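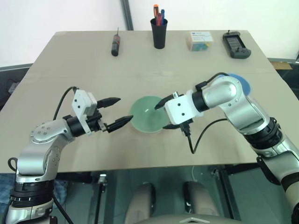
Setting up a two-arm tabletop session: house rules

Last updated 23 August 2020

These are the working rules for bench sessions with a two-arm robot at Durkance. They cover light tabletop tasks such as picking up, moving and stacking bowls. They do not cover lifting, tools under power, or anything with a person's hands inside the reach of the arms.

Before you power on

Check that both arms can move through their full working range without touching the support frame or the table edge. Look at the cables at each wrist. A cable needs enough slack for the wrist to turn all the way in both directions, but a loop that hangs low can catch on a rim or a finger. If a loop touches the tabletop in the start pose, re-route it and check again.

Put the emergency stop where the operator can reach it without leaning over the table. Test it once at the start of every session and write the result in the Plemum log.

Laying out the table

Keep the task objects in the middle, where both grippers can get to them. Anything that isn't part of the task goes to the far edge or off the table. Pens stay in a cup. Small hand tools lie flat. 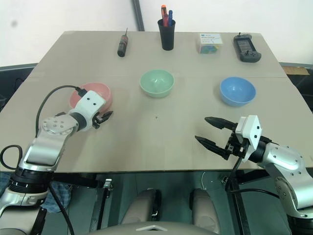
Bowls should start with enough space between them for an open gripper to come down on either side of a rim. Use light plastic bowls while you are still tuning the grip. Leave them empty until the routine has passed 11 runs in a row without a drop or a collision.

Mark the start positions on the layout sheet, not on the table itself. Tape lifts at the corners and ends up on the fingers.

Speed and force

Start at the lowest speed setting. Raise it one step at a time, and only after 3 clean runs at the current step. Do not change speed and grip force in the same run. If something goes wrong, you will want to know which change did it.

When both arms work over the same object, give one arm priority in the program. The other arm waits outside the shared area until the first has backed out.

Stopping a run

Stop if an object leaves the table, if a cable goes tight, or if the two arms come closer than the limit on your layout sheet. After a stop, cut motor power before reaching in. A paused program does not count as a safe state.

Record the stop under form 2801, including stops you made by mistake. The Fleststead site uses the same form, so please keep to the standard codes. Layout sheets were revised in February, and older copies should be thrown out. Blank ones are in the Sequeira folder on the shared drive.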